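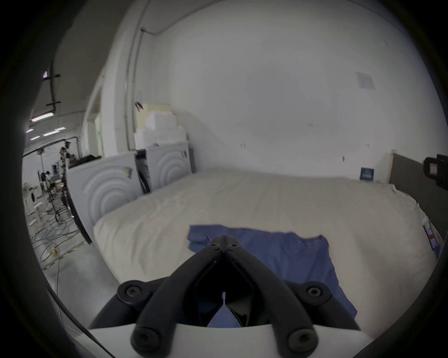

Blue cloth on a pale sheet.

Clearing Out a Full Phone Without Losing the Good Stuff

My phone announced last June that it was out of room, just as I was trying to record something worth recording. I looked in the gallery and found 3,424 pictures, a depressing number of them screenshots of parking signs.

Start with video. Sort by size if your gallery app allows it and deal with the biggest clips first. One long video of a school concert can outweigh 1,000 snapshots, and you will watch it exactly as often as you think you will.

Screenshots next. Most phones keep them in their own folder, so you can be ruthless in one sitting. I do mine on Sunday with coffee.
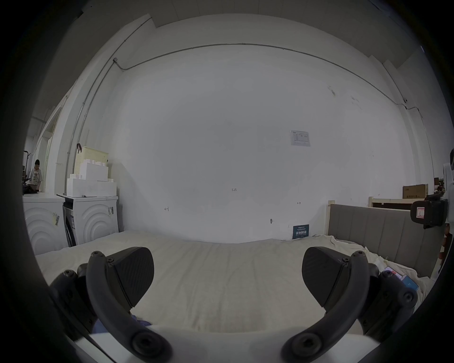

Then the chat apps, which quietly save every birthday GIF your relatives have ever forwarded. Turn off automatic downloads before you delete anything, or you'll be mopping with the faucet running.

Copy whatever is left to a computer or an external drive. Open a few files from the copy to make sure they work, and only then delete them from the phone. If the phone syncs with a cloud account, check the settings first: deleting in one place may delete in both.

Last, empty the "recently deleted" folder. Mine was holding nearly 16 GB of things I had already said goodbye to.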